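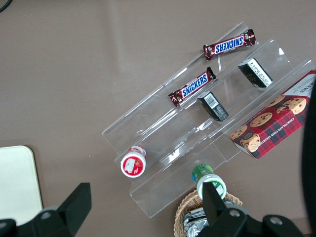
Shelf stocking by remote - Wimdale bench, Tuesday

Quick gallery from the teleop sessions, sorry its a bit thin, more to go up when I get a minute. Task is restocking a little shop display. Operator drives the arm with the hand controller, arm copies, we record the lot and train on it later.

Wrist view, both fingers in shot. Clear stepped stand, two Snickers on the upper tiers, the shortbread box over on the right. Red label bottle on the front step, green label one just in front of the stand. Foil-wrapped bits in the wicker basket.

Notes for anyone driving this week

Clear acrylic is a pain. Edges catch the light and the dividers pretty much vanish on the monitor. Go in slow, come straight up, then across.

Chocolate bars - grab the middle of the wrapper, not the crimped ends. Bottles from above by the cap, easy on the squeeze.

Shortbread box is the widest thing in the set. Line up the wrist before you close or you'll be chasing it round the table.

18 demos per item, 2 operators, swap after every 4. Bin any run where you stop to think for ages, the Yagi policy learns the pause too. Learnt that one in July.

Hand guiding

Same task but you hold the arm and walk it through. Smoother paths, worse grasps so far. Nirnmont are keen on it, the Nurnar crew prefer the controller. Keep your sleeves out of the wrist view please, had to toss a whole morning of recordings.

File names - task, operator initials, run number. No spaces. Run 1895 is labeled wrong in the shared folder, will fix tonite.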